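3. Collecting demonstrations with a student team

3.1 Why a club, and why a tabletop

Most of the demonstration sets we learned from while planning this work were recorded by full-time operators. We wanted to see how far a university robotics club could get on its own evenings, with members who had joined in August and had never held a gripper before. The answer was much further than we had hoped, and this section sets out how the sessions ran so that another club can copy them, or improve on them.

The club at Bruvton is open to any undergraduate. Most members come from mechanical engineering, but the group that stuck with the project also took in two nursing students and a music major, and their questions changed our protocol for the better. The task family, which we call Ludgate after the building where the club meets, is simple household tidying: approach a thing on a table, line up with it, close, move it, let go. Everything is done with hand-held grippers, so the operator's own arms do the travelling and no robot has to be booked or calibrated.

Approach is where new operators struggle. A gripper puts the point of contact well ahead of the knuckles, and people used to reaching with their fingers tend to come in too fast or too steep. We therefore had every operator practise the approach as a separate skill before recording a full task.

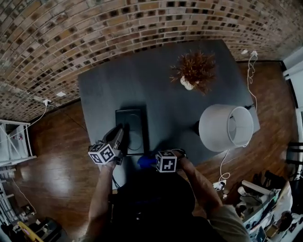
Figure 3a. Approach practice, head view. The jaws of the left gripper are close to the front edge of the black object; each arm carries a marker cube.

The layout of the table was kept loose on purpose. Ordinary furnishings such as a lamp or a vase stayed where they were, and operators learned to work beside them. This was one of our favourite decisions! A policy trained only on bare surfaces has little reason to cope with a real sideboard, and the students found the cluttered version far more fun to plan for.

3.2 Two views of the same reach

Each operator wears a head camera, and each gripper carries its own wide-angle camera looking out past the fingers. The head view is good for judging intent and the order of steps. The gripper view is much closer to what a policy will see when it runs, and it shows small errors of alignment that the head view hides. Students reviewed both after every session, and many of them worked out their own mistakes before a mentor had said a word.

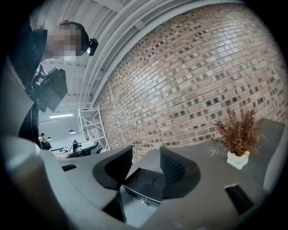
Figure 3b. Gripper view, with the black tray-like object between the fingers. The operator's face has been pixelated.

Faces were blurred before any footage left the club's own storage. Sosina Lemma wrote the first version of the blurring script as a second-year project, and it is still the one in use. Where the script missed a face, the episode was held back until a second member had fixed it by hand.

We also asked operators to keep both grippers in play, even when a task could be done with one. The idle hand is easy to forget, and in early recordings it drifted out of view or bumped the table. Shewit Feyisa suggested treating it as a parked tool with a proper resting pose — raised, clear of the table and angled inward — and the habit spread through the club in a single evening.
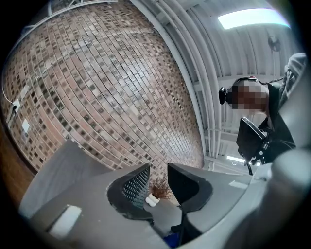
Opening width was the other thing that took practice. Beginners tend to open the fingers as wide as they will go and leave them there until the last moment, which makes the closing motion long and hard to time. More experienced members set the width early and adjust it slightly on the way in. We did not correct beginners who preferred the wide opening, but we did label the two styles so they could be separated later.

Across the term the club recorded 2658 episodes, of which 346 were set aside at review. The usual reasons were a marker cube turned away from the tracking view for too long, or a release that came before the object was settled. Each operator recorded for 70 minutes at most in one evening, with a break whenever they asked for one. Labelling was done in Vaher, the club's own annotation tool, and episodes were then passed to the Nondanov training scripts without further trimming.

3.3 Questions from other clubs

We presented an early version of this work at a student workshop and were thrilled by the interest. One question came up often enough to answer in print.

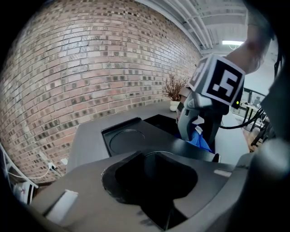 How much training does a new member need before their recordings are usable?

Three practice evenings were enough for most of our members. The first is spent on approach alone, the second on closing and release, and the third on full tasks with a more experienced member watching. Recordings from the third evening went through the same review as everyone else's, and we kept the ones that passed.

Clubs with less time could shorten the second evening, although we would leave the first as it is. Section 4 compares policies trained on early and late episodes from the same operators.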